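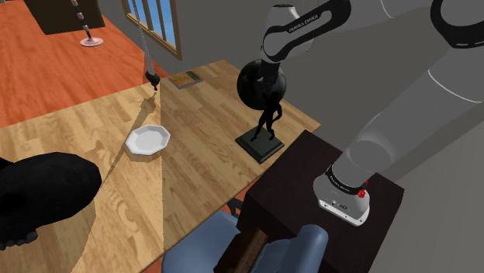 News from the planning bench

It has been a good long while since the planning side of the house had a slot in this newsletter, and a few of you have been kind enough to ask what we've been up to, so pull up a chair. The short version is that Flillen, our motion planner, has a new way of deciding which things on a table deserve its attention, and we have spent most of the spring finding out where that goes wrong in simulation.

Some background for those who joined after the winter. Flillen used to treat everything the perception stack handed it as a box. Boxes are quick to check and easy to draw, and for mugs and cartons they do very nicely. They do much less well with a figurine that has a bent arm and a gap at the elbow, or with anything hanging from above, where the box ends up claiming a great column of perfectly good air. The arm would then take the long way round, or give up and report that no path existed, which was frustrating to watch when the path was plain to everyone in the room.

So the Tristgate scene generator now deals us the awkward stuff on purpose. A Franka arm goes on a pedestal beside a wooden table, and then the table gets a plate, a book, a big dark sphere, a statuette on a stepped plinth, perhaps a pendulum weight hanging over the far side, and the furniture gets pushed in close for good measure. We generated 1,937 of these rooms for the April run and kept 400 of them back as a test set that none of us is allowed to tune against (there is a small password on the folder, and yes, it has been needed).

The new collision code starts with the same old boxes and only breaks an object into smaller pieces when the arm's proposed path comes near it. Most of the time it never has to bother, so the cost stays low. On the held-out rooms the planner now fails on 4 where it used to fail on 61 – and we have gone through all 4 by hand. Two are rooms where the goal is inside another object, so we can hardly blame the planner for those. The other two are real bugs in how we handle a wrist that starts out very close to something, and they are next on the list.

Perception has had a harder spring, I'm sorry to say. Black objects in front of other black objects are still our great nuisance. When the sphere and the statuette line up with the end of the arm, Antwi, the segmentation model, likes to hand all three back as one happy lump, and Flillen then quite reasonably refuses to move. Masking out the arm from its known joint angles before segmentation has helped a lot. Shadows on pale wood are the other one, and there we are still trying things.

If you'd like to play along, the 785 rooms that gave us the most trouble are on the shared drive under Zorkosham, each with its seed and the planner log. Please load them with the current Tristgate build, as older ones put the pedestal at the wrong height and you will spend an afternoon chasing it, as I did. Bug reports go in the usual tracker, with the seed in the title if you can remember.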